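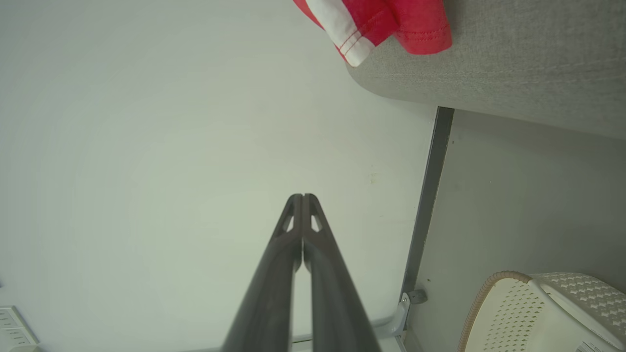

April 18, 2024

Spent most of today on the two-armed machine in the laundry corner. Started at half past eight. Rory had left me a note saying the left gripper was closing late and the right one wasn't coming together at the tips. He had put it on hold last night and I left it on hold until I had read the log.

The log had the left gripper's close time creeping up since we came back from Clordale. It was well inside the limit to begin with and is now just over it. Some 700 cycles since the last grease, which is more than I would have guessed. Ingvild wants it done every 500 from now on and I have no argument with that. I wrote it on the inside of the cabinet door so that whoever is on will see it.

Left side first. Power off, air off, lock on. Took the cover off, wiped the slide down with a dry cloth and then a cloth with a bit of spirit on it. The old grease had gone stiff and there was lint in it, a grey felt all the way along the back of the slide. That will be the towels. Cleaned it out with a cotton bud, put a thin line of the Flerico grease on each rail and worked it in by hand until it moved freely. Cover back on. One of the cover screws has a worn head. I have asked Archana to add a few to the next order.

Then the right side. The fingers themselves are fine, no cracks at the cutouts, which is where the last pair went. The trouble was in the mount. Two of the screws at the base had backed off a little, so one finger was leaning out under load. Took them out, cleaned the threads, put a drop of thread lock on and did them up to the figure in the Tennant book. Left them alone for half an hour and had my tea.

Powered up again before eleven. Homed both arms, no faults. Opened and closed each gripper with nothing in it and looked at the tips from the side. Left was good. Right was still a hair off, so I took the zero again from the pendant and saved it under a new name and kept the old one. Struan likes to have the old one. 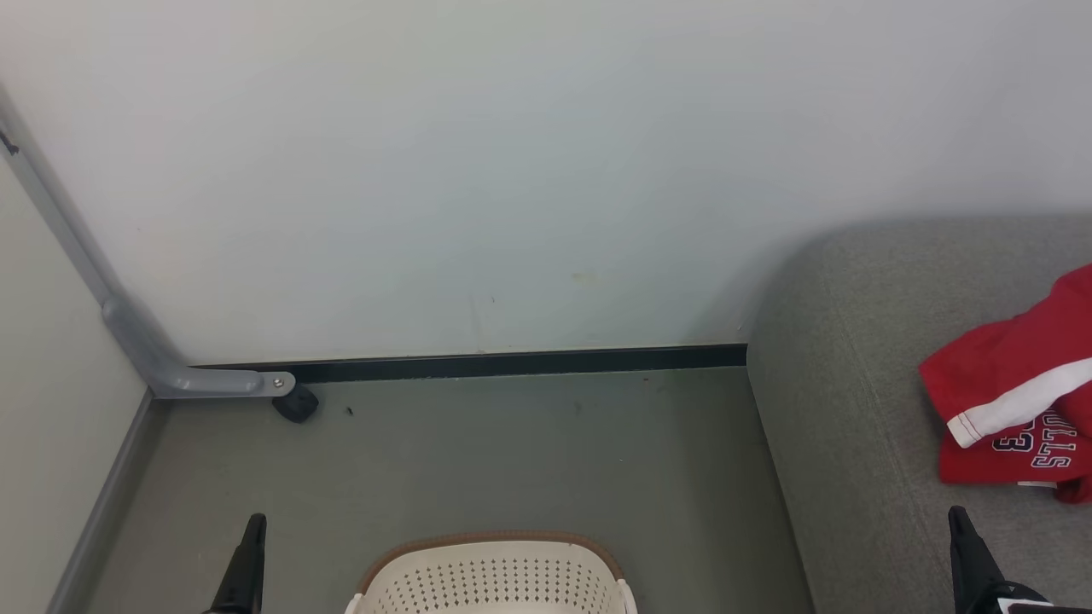
Both arms either side of the basket, red shirt on the seat.

After that I checked the cameras. Wiped all the lenses, head one first and then the wrists. The left wrist cable had been rubbing on the cable tie at the second joint and the outer sleeve was a bit shiny there. Not through to anything. I cut the tie off, moved the cable round and put a looser one on. Must look at it again at the end of the month.

Ran the wrist camera check with the target card. The left was fine. The right had shifted by more than I like, which makes sense given the loose mount. Redid it with 31 views of the card, which is slow work and hard on the back, and the error came down to about what it was in October. Saved that too. Archana came by while it was running and we talked about whether the card should live in the cabinet. It should. It had been under a pile of manuals.
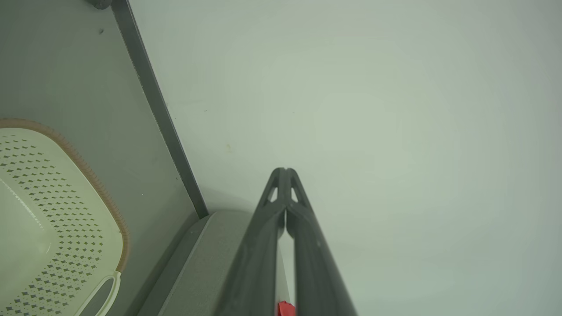

Senga rang from Jesstead at dinner time to ask if they could have the machine back for the afternoon. I said three o'clock and meant it, and it was ten past. Before handing it over I did the slow run at a quarter speed with my hand on the stop, then half speed, then let it go through the full set. No late closes on the left. One warning on the right arm for temperature at the elbow, which cleared by itself. I have written it down but not done anything about it.

Handed over to Rory with the sheet signed. Told him to stop it and ring me if the elbow warning comes back, and not to clear it and carry on.

Still to do: screws, a spare pair of fingers, new filter on the air line (overdue, my fault), and print the grease interval properly instead of marker pen. Also find the other hex key set. I had it on Clordale day and have not seen it since.

Home by six. Hands still smell of spirit.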